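# How to Give Feedback on Student Lab Reports

Written feedback takes a long time, and a lot of it goes unread. The method below is the one our science department uses for lab reports in the first two years. It also works for essays and project write-ups with small changes.

You need the assignment sheet, the rubric, and one full set of reports. Set aside a block of time when you can read without stopping.

## 1. Read a few reports before marking any

Pick five reports from different parts of the pile and read them start to finish with your pen down. You are looking for problems that show up more than once. If four of the five have no units on the graph axes, that is a problem with the lesson or the handout, and it should be dealt with in front of the whole class.

Write these shared problems on a separate sheet. Don't write them on each report. A short code such as "G1" in the margin is enough, and students can look it up on the class sheet when they get their work back.

## 2. Choose two things to comment on

Most students can act on two comments. When there are nine, they fix the spelling and leave the rest. Choose one comment about the science and one about the writing.

A useful comment names a place in the report and asks for something the student can do:

- "Your second paragraph gives the result before the method. Move it to the end."
- "You say the reaction was faster. Add the times for both trials."
- "Explain why you left out the third reading."

Comments like "vague" or "good effort" don't tell the student what to do next. If something was done well, say which part – "the labels on your diagram match the text" is better than "nice diagram."

Comments on equipment and safety go in the method section, next to the step they refer to. A student who leaves out the gloves and goggles should be asked to add them to the materials list.

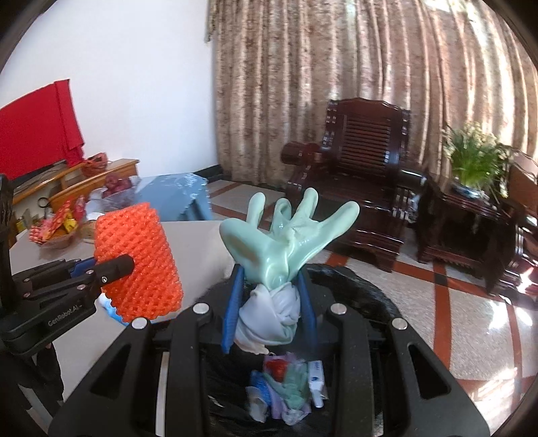
## 3. Hold back the grade

Return the reports with comments only. Keep the scores in your grade book until the revision is done. Gwenaël Bouvier tried this with one class in April and then moved all her groups over to it. Students who see a number first tend to stop there.

If your school requires a score on every returned paper, put it on the last page.

## 4. Give class time for the revision

Take 15 minutes at the start of the next lesson. Students read the class sheet, then their own two comments, and make the changes in a different color. Walk around while they work and answer questions, but don't dictate new sentences.

Students who were absent get the same task as homework. Attach the class sheet, or they won't know what the codes mean.

## 5. Score the revised report

Use the rubric and mark out of 100. Look only at the two points you commented on and the coded problems, then adjust the score you already had. This second pass is quick.

Keep the class sheet. Next year, read it before you hand out the assignment and change the instructions where you can.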